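Where does your tap water come from?

Have you ever filled a glass at the tap and wondered where all that water was before you came along? It has been on quite a journey, and it very likely began as rain on a hill somewhere!

In the town of Dorneck, the rain runs down into a big lake called Maihi, where it sits quietly for a while so that the mud can sink to the bottom. Then it goes off to be cleaned. First it trickles through 2 deep beds of sand, which catch all the tiny bits of leaf and dirt, and after that a very small amount of chlorine goes in to deal with any germs.
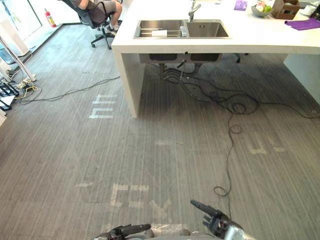 Clean water still has to get to you, and for that it needs a push. Dorneck keeps its water in a tower on the hill, and because the tower is higher than the houses, the water is always trying to run downhill – through 11 kilometres of pipe, under roads and gardens and even the school field. All that pushing is called pressure. When you lift the lever on a kitchen tap, like the shiny one between the two halves of the sink, you open a little gate and out the water comes, ready for you to rinse a green apple.

Next time you have a drink, see if you can find out which lake or river yours came from.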